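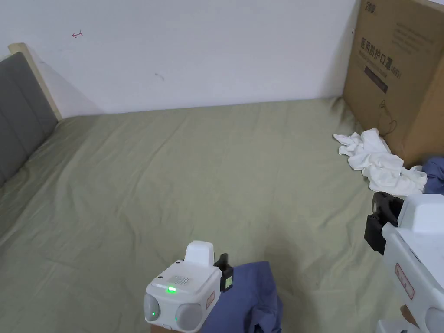 The bed as a folding surface, with the carton kept at the wall side.

Folding and Packing on the Bed: Frequently Asked Questions

Winanura Home Pages
Last checked 18th March

These answers cover the questions we get most often about sorting clean laundry on a bed and packing it into a reused carton. They were written for people in one-room flats and shared houses where there is no table big enough for the job. Questions on washing and drying are kept on a separate page.

Do I need to strip the bed first?

No. Take off the duvet, pillows and any throws, and leave the fitted sheet on. A bare mattress tends to grip cotton, and the seams and buttons catch the corner of whatever you are folding. A plain sheet in one colour is the easiest to work on. White socks vanish on a white sheet and turn up when you next go to bed.

Does the sheet have to be smooth?

Only where you are folding. Pull it towards you from the middle and tuck the spare under the mattress. Creases elsewhere make no difference. If the sheet keeps riding up, it is probably too big for the mattress, and a pair of sheet clips will hold it.

Which side should I stand on?

Stand at the open side, with the wall opposite you if the bed is pushed up against one. Things then get pushed towards the wall and stay on the bed. With a headboard to one side, you have two edges that stop piles from sliding off.

My back hurts after ten minutes. What can I do?

Most beds are too low for standing work. Kneel on a cushion beside the bed, or sit on the edge and turn towards the pile. Some readers raise the bed on blocks. We don't suggest this for beds with a heavy padded headboard unless the headboard is fixed to the wall.

How much should I tip out at once?

One basket. A full week's washing for two people will cover a double bed and leave you nowhere to fold. Tip out a basket, fold it, move the piles to the headboard end and fetch the next.

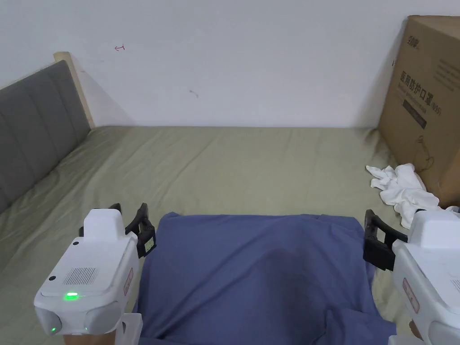 Reading time for the section below: 2 minutes

FOLDING

What is the quickest way to fold a T-shirt?

Lay it face down with the neck away from you. Fold one side in to the middle of the shoulder, turn the sleeve back, then do the same on the other side. Bring the hem up to the neck and fold once more. This gives a block which stands up in a drawer or lies flat in a carton.

Is it the same for towels?

Nearly. Fold a hand towel in thirds lengthways, then in half. Bath towels go in half lengthways first, then in thirds. Put the folded edge to the front so you can lift one out without disturbing the rest.

Should I shake things out first?

Yes, once, holding the item by the shoulders or by two corners. Then lay it down and smooth it from the centre out with the flat of your hand. Pulling at the edges stretches jersey.

I have several blue things in different shades. Should they go together?

Sort by kind first and colour second. Blues are hard to tell apart under a warm bulb, so do them by the window if you can. Pale and dark blues that have been washed a few times can be stored together. New dark ones should have their own pile until they have been through the wash.

What about things that won't fold?

Fitted sheets, hooded tops and anything with a drawstring can be rolled. Roll from the bottom and tuck the strings inside. Delicate items can be laid loosely on top of the last layer.

Can I leave a half-folded pile overnight?

You can, but move it off the bed in one go on a tray or a large folded towel. Picking it up by hand usually means folding half of it again.

THE CARTON

Can I use a carton that held something else?

Yes, if it is dry, clean and has no smell. Cartons that held packaged goods such as paper, masks or bandages are usually good ones. Avoid anything that held fruit, vegetables or cleaning fluid.

How big should it be?

Clothes are heavier than they look. If you can't lift the full carton with straight arms and bent knees, it is too big or too full. The Skotance removals leaflet gives a limit per box for its own crews, and yours should be lower if you are carrying it down stairs.
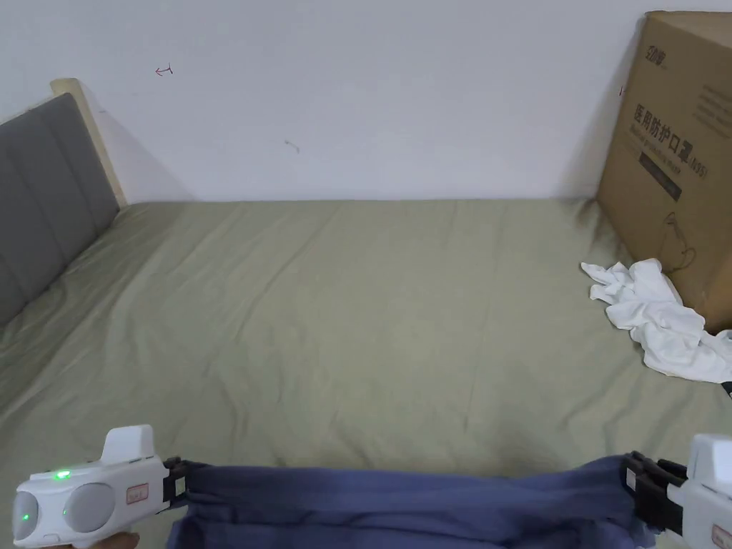 Weight also decides where you fill it. A carton packed on the mattress sinks at one corner and the layers slide, so keep it on the bed while it is empty and put it on the floor once the first layer goes in. If floor space is short, a firm chair will do.

Should I cover up the old printing?

Cover it if the carton is leaving the house. Carriers and house-mates go by what is on the side. A sheet of plain paper taped over the largest panel is enough, with the contents and the room written on it. At home, you may find the old printing useful, as it is easy to remember which box the jumpers are in when it looks different from the rest.

Do I need a liner?

For a cupboard, no. For a loft, garage or shed, use a cotton pillowcase or clean old sheet. Plastic bags trap damp.

Will cardboard mark the wall?

It can leave a brown rub where a corner touches pale paint. Stand the box a finger's width away. Small scuffs often come off with a damp cloth, but test a patch behind the headboard first, as matt paint can go shiny.

How long can clothes stay in a carton?

One season. We pack summer things in October and open them again in spring. Air everything for a day before wearing it.

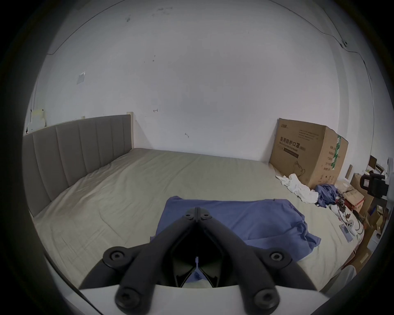

Blue cloth laid out near the middle of the bed; the carton is marked for N95 masks.

ABOUT THIS PAGE

Where do the questions come from?

From the Winanura letters page and from the folding evenings at Julham Hall. We had 161 letters on laundry last year, and 75 of them were about storage. Similar questions have been put together.

Can I print this for a noticeboard?

Yes, for a shared house, hostel or launderette. Please keep the page name at the top. The Khunthong Street launderette has a large-print copy by the dryers.

My question isn't answered. What should I do?

Write to the letters page and put "Folding" at the top. Please give the size of your bed and whether it stands against a wall. Replies are posted on the site and are not sent individually.

Related pages: Drying indoors in winter. Cleaning a padded headboard. Storing duvets and blankets.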